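Print this page | E-mail this page
Reading time: 3 min

Gripper comparison, speaker notes
Kęstutis Sproģis, with Žydrūnas Priedītis

Slide 1. Title
Say hello, say which half is mine. Žydrūnas takes the controller questions at the end.

Slide 2. What we compared
Two finger sets on one arm. Lustell fingers are solid. Redenix fingers are perforated. Same Velonmont controller for both, same speed limit, no retuning between sets.
Total 1000 grasp attempts, split evenly. Don't read out the object list.

Slide 3. Why soft and ridged objects
Rigid blocks told us very little. Both sets did fine on blocks. The differences came with plush toys and anything with grooves, where the contact patch changes with the angle of approach.

Slide 4. Wrist view and side view
Leave these up for a minute. 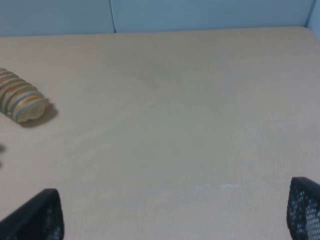
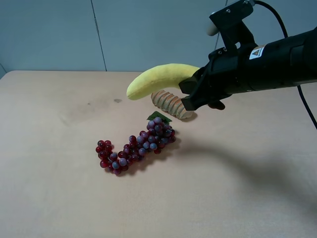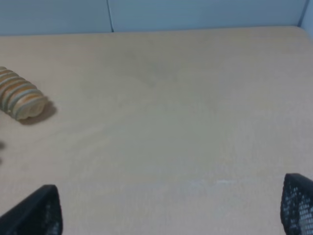 Ridged item on the table in all three. Banana is in the grip in the side view. Both wrist views have the fingers open and black mesh in the lower corners.

Slide 5. Which camera helped
Point out how much of the lower corners the fingers take up from the wrist. With the ridged item far to the left, the wrist camera gives little warning before it leaves the view. The side camera keeps the height of the held object, but the arm throws a shadow over the table. We labeled failures from both.

Slide 6. Results
Redenix 83 percent, Lustell almost the same on everything except plush. Mention that 13 attempts were thrown out for a loose connector. If asked about the D'Souza fingers: they came too late to include.

Slide 7. Next
Repeat with a narrower opening. Move the side camera higher. Hand over to Žydrūnas.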